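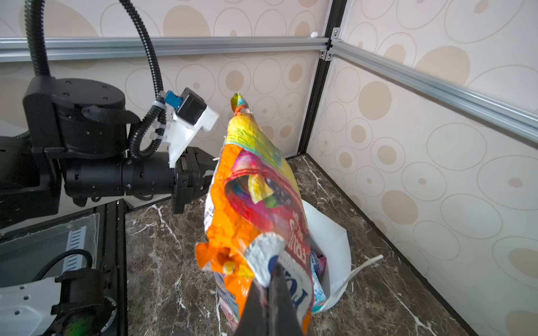 Garba Neighborhood Energy Group
Minutes of the December meeting, upstairs room at the Orent Street library, 7:00 p.m.

Present: Uchenna Aliyu (chair), Martti Koskela, Ruaridh Ogilvie, Oluwatosin Okonkwo (minutes), and a good turnout from the east side of town, including several faces we hadn't seen since the summer picnic.
Apologies: Fermín Painemal, who sent his heating notes ahead by email and wished everyone a safe drive home.

1. Welcome and last minutes
Uchenna opened the meeting and thanked people for coming out in the sleet. The November minutes were accepted with one correction: the weatherstripping workshop was held at Sutano Hall and not at the school, as I had written. My mistake, and thank you to Martti for catching it so kindly.

2. Winter heating bills survey
Ruaridh went through the results. We had 75 surveys back (more than last year, which was lovely to hear) and 36 of those households heat mainly with oil. Of the oil households, 22 said they had put off a delivery last winter on account of the price. There was a long and rather sobering talk about this. Several people spoke about closing off bedrooms and all living in the kitchen until March, and one neighbor told us her late husband used to keep the delivery slips in a cookie tin, so she can trace what they paid all the way back to when they bought the house. Ruaridh asked very nicely if he might borrow the tin.
Martti wondered if renters had been missed, as most of the forms went out with the homeowners' newsletter. Ruaridh agreed that they probably had, and will drop blank forms at the Trirnby apartments before the next meeting.
Action: Ruaridh.

3. Buying heating oil together
Fermín's notes were read aloud. He has asked four suppliers for a group price, and two have answered so far. Both want a minimum order and one wants payment up front, which got a fairly cool reception around the table. Oluwatosin asked what would happen to a household that signed up and then couldn't pay its share, and we went back and forth on that for a good while without settling it. Uchenna suggested we hold off voting until all the quotes are in and Fermín is here to answer for himself.
Carried over to January.

4. Heat pump open house
Martti and his wife have very generously offered to open their home again so people can see and hear a heat pump running in cold weather. He'll have his electric bills out on the dining table for anyone who wants to compare. Parking is on the left side of the street only, please, and mind the step by the side door.
Action: Martti to pick a Saturday-type time that suits, and let Oluwatosin know for the newsletter.

5. Other business
The thermal camera is back from repair and can be borrowed again. Please return it charged.
Uchenna still has a blue scarf left behind in October.

Closed at 8:50 p.m. Next meeting in January, same room, same time.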